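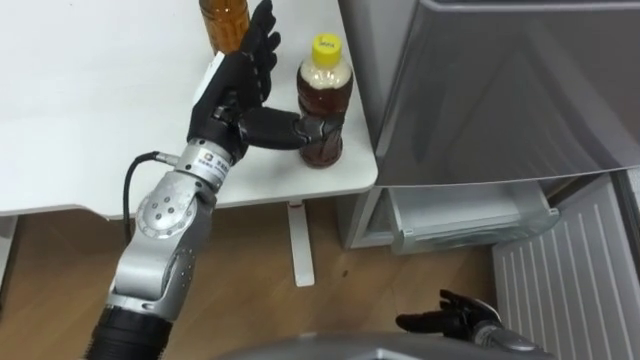

My band Cundard broke up over a bass line, which I still think is a pretty dumb way to lose three friends. I'd written it at a white table in my aunt's kitchen, humming into my phone, and Jakab (our drummer, big opinions) said it sounded like a song by Vaser. It did not! Okay, it did for four bars. But we'd already pressed 500 copies of the single, and I was the one who'd paid for them.

So I sold 57 at shows that August and stacked the rest under my bed. Then one night the phone rings and a woman goes, "Enikő Dudás, I book the Neltatau, are you the one with the bass line?" I said yes before I'd even sat up. She wanted a half hour set, and the room held 200 people.

I called Jakab. He let it ring forever.

"Are we changing those four bars?" he said.

"Nope," I said, and I could already hear him looking for his sticks.

Comments

marnie_k: Jakab is every drummer I ever dated

lowendlou: Keep the four bars!!

Contact | © January 2021 | Back to top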